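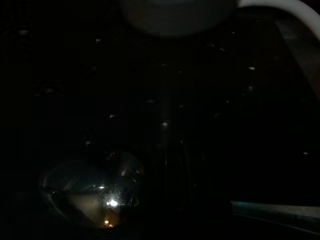

Prandumora perception and planning group
Minutes, 2024-02-07
Meeting room 2 and online
Present: perception, planning, controls, tooling. Apologies from the Garside site.

1. Minutes of the last meeting
Accepted with one correction. Item 4 should read "gripper offset", not "camera offset".

2. Low-light work on the wrist camera
Perception reported on clear glass against a dark background. With this little light the outline of a round glass piece comes through as thin reflections at the rim, and the detector tends to lock on to the brightest highlight and ignore the rest. The segmentation mask then covers a small patch and the grasp point ends up well off centre.

The labelled dark set now stands at 658 stills. Small white specks in the background are still being picked up as object candidates. Perception has tried a minimum blob size, which removes most of them but also drops faint rim reflections that we want to keep. Controls asked whether exposure could be raised when the arm is stopped. Agreed to try it, but only on the approach pose, as longer exposure during motion will blur.

There was some discussion about pale, out-of-focus shapes at the top of the view. The current self-mask is a fixed polygon and was drawn for the old fingers. Tooling will generate it from the arm model instead so it follows the finger opening.
Action: perception to rerun the dark set with the size filter off and rim scoring on.
Action: tooling to replace the fixed self-mask.

3. Planner
The Trirari branch was merged last week. Planning time is fine on the bench layout. The planner still treats unknown space as free, and with glass in the dark that is most of the space in front of the arm. Planning proposed marking any region without depth as occupied until it has been seen from a second pose. Controls noted this will make some picks impossible near the shelf. Agreed to put it behind a setting, on by default for glass and off for everything else.
Action: planning to add the setting and write the release note.

4. Controls
Closing speed for glass stays at the lower value. The force limit was tested at 30 newtons and this is too high for thin-walled pieces. Controls will bring a proposal next time with a separate limit for each object class. The watchdog fault from November has not come back, but the cause is not known and the ticket stays open.

5. Log viewer
Omex, the log viewer, now shows the camera stream beside the joint traces on one timeline. Dark images are hard to judge in it. A gamma slider was requested, for display only, with the stored files left alone. Garside asked by email for the export button to remember the last folder.
Action: tooling to do both. The slider comes first.

6. Open tickets
9 tickets open against the perception module, of which 2 are blocking. Both concern the self-mask and should close with the action under item 2.

7. Other business
The spare light panel is to be labelled and returned to the storage cupboard after use. Bench bookings go through the shared calendar.

Next meeting: same room, date to be sent out with the agenda.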